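How to Set Up a Shared Kitchen That Stays Usable

Sharing a kitchen with four or five other people is mostly a storage problem. Each person arrives with a full set of everything, the cabinets fill up in a weekend, and after that every meal starts with moving somebody else's pans. The steps below are the ones we used in a five-bedroom rental in Tunstall, and again two years later in a smaller apartment in Prastville. Set aside one Saturday for the first four steps. The rest can be done over the following week.

What you need

A roll of masking tape and a marker
Three or four empty boxes
Dish soap, white vinegar and a few clean rags
A utensil holder with drainage holes
A notepad, or a sheet of paper on the fridge door

Step 1. Empty everything

Take everything out of the cabinets and drawers and put it on the table, the counters and, if you run out of room, the floor. Do the cabinet under the sink last. Wipe the shelves with warm water and a little dish soap, then leave the doors open for an hour so they can dry. If there is shelf liner and it has gone sticky, pull it up now. Soak any glue that stays behind with vinegar for ten minutes and scrape it with an old plastic card.

Step 2. Sort by job

Group things by what they do: cooking, baking, eating, storing food, cleaning. Don't sort by owner yet. You want to see how many can openers the household has before anyone starts defending theirs. In Tunstall we had six.
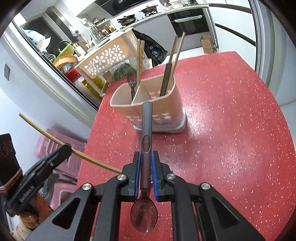

Keep one good version of each large item and two of anything that gets used every day. For plates, bowls and flatware, plan on two sets per person. Fewer than that and you will be washing up before you can eat. More than that and the dirty ones pile up, as there is always another clean one to reach for.

Extras go into the boxes. Write the owner's name on the tape and put the boxes in a closet. People take this better if their things are boxed and stored, and you can bring an item back out if the shared one breaks.

Step 3. Assign the cabinets

Give each person one shelf for dry food. All shelves should be close to the same size, and the tallest person gets the highest one. Everything used for cooking and eating is shared and goes in the cabinets nearest the stove and sink. Put heavy pots low. Put glasses near the faucet.

Label the inside edge of each shelf with tape. Labels on the outside of the doors get wet and fall off, and guests read them.

Step 4. Set up the sink area

This is where most shared kitchens fail. You need a place for dirty dishes, a place for clean dishes and some bare counter between them. If the sink is a single bowl, use a plastic tub for the dirty side and keep it to the left of the faucet or the right, whichever is farther from the stove.

Small things need their own spot to drain. If they go in the dish rack with the plates they slip through the wires.

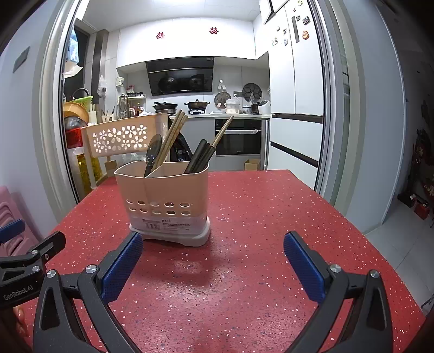
Rinse the drainer tray twice a week. Water sits in the bottom of it and gets slimy, especially in summer. A splash of vinegar in hot water takes care of it. Sponges should be replaced every two weeks, and the dishcloth goes in the laundry every couple of days.

Step 5. Agree on washing up

We tried a chore chart and gave it up in March of the first year. What worked was a time limit: anything you used is washed, dried and put away by 10 p.m. the same day. Whoever cooks a shared meal is excused from washing that night.

My roommate Aldana Olivares suggested adding one weekly job per person on top of that. Ours were the stove, the fridge, the floor, the trash and the sink. Trade jobs on the first of the month.

Step 6. Keep a small shared fund

Split the cost of oil, salt, dish soap, paper towels and trash bags. We each put in $19 a month and kept the receipts in an envelope. If there is money left over at the end of the quarter, use it to replace whatever is worn out.

Step 7. Put things back in the same place

Walk through the kitchen together once the cabinets are full and show each other where things live. New roommates should get the same tour. For flatware, stand the long pieces upright with the handles down so they dry, and empty the holder into the drawer every morning. 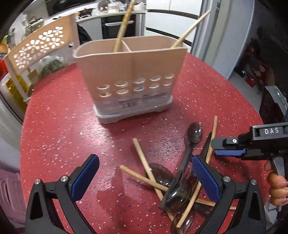
Common problems

The drawers are full again after a month. Repeat step 2 with just the drawers. It takes 20 minutes.

Somebody's food keeps disappearing. Move the shared food to its own shelf and label it. Most of the time people were guessing.

The drain smells. Pour in half a cup of baking soda, follow with a cup of vinegar, wait 15 minutes and flush with hot water.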